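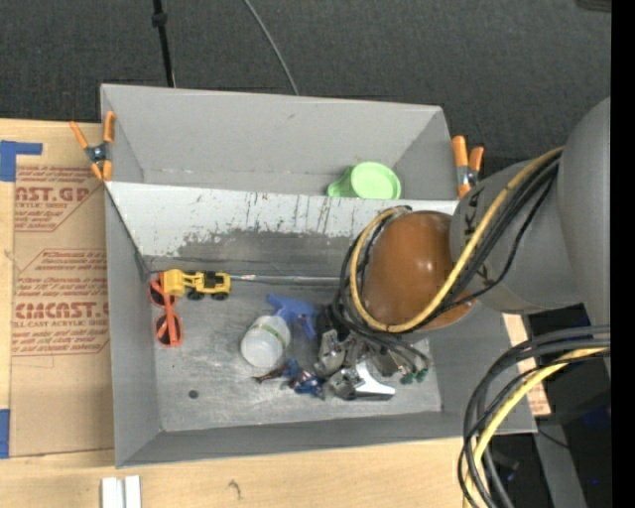

Romgate is looking for people who would like to teach robot arms by remote control. We are a small company and our work is simple to explain: a person moves the robot with a hand controller, the robot remembers the movements, and later a computer program learns from them. Each turn has one task, and the task is usually to take a named object from one part of a divided bin and put it in the other part. The objects are everyday ones. In one turn you may be asked to move a green plastic cup, in the next one a pair of sunglasses, a toy construction vehicle or the trigger head of a spray bottle. Some of them lie against each other, or close to the wall of the bin, and you must decide yourself from which side the gripper should come.

What you will do

You sit at a desk beside the robot and guide it through the task, again and again, with the objects in new places. After every turn you mark on the screen if the object arrived, if it fell, or if you stopped before the end. A turn in which the object fell is also useful to us, so please do not hide it. In the last part of the shift you write a few lines in the log, for example that the gripper was closing slowly or that a cable was pulling.

Our collection has now 1,691 recorded turns and 186 different objects. We want to make both numbers grow before the end of December, and for this reason we open 3 places.

The shift is four hours, with a paid break in the middle. You can choose mornings or afternoons, but we ask that you keep the same choice for the whole period. Most people need one shift to feel comfortable with the controller, and we pay for this shift in the same way as for the others.

Who can apply

You do not need a diploma or any knowledge of programming. We would like you to have steady hands and to be able to do the same kind of work for a long time without hurrying. You should see colours well, with glasses if you wear them, as the instructions often name an object by its colour. Left-handed people are welcome, the controller can be changed for either hand. You must be 18 or older and have the right to work here.

Experience with video games, cranes, sewing machines or model building is a plus. Please mention it even if it seems to you not serious enough for an application.

Safety

The arm moves slowly in teaching mode and there is a red stop button on the desk. You never put your hand in the bin when the motors are on. Long hair must be tied and loose sleeves rolled up. We explain these rules on the first day and you sign that you understood them.

Where we are

The workshop is in the Praller building, second floor, entrance from the courtyard. There is a lift. Bicycles can be left under the roof near the Deák bakery.

How to apply

Send us a short letter with your name, your phone number and the hours that you prefer. A résumé is not necessary, but you may attach one. Write "Numlow" in the subject line, it is the name of the project and your letter will then go to the right mailbox. We answer every letter, also when the answer is no.

Applications are open until November 8, 2020. Invited persons will come for a paid trial of one hour, in which they try the controller and can ask us anything about the work.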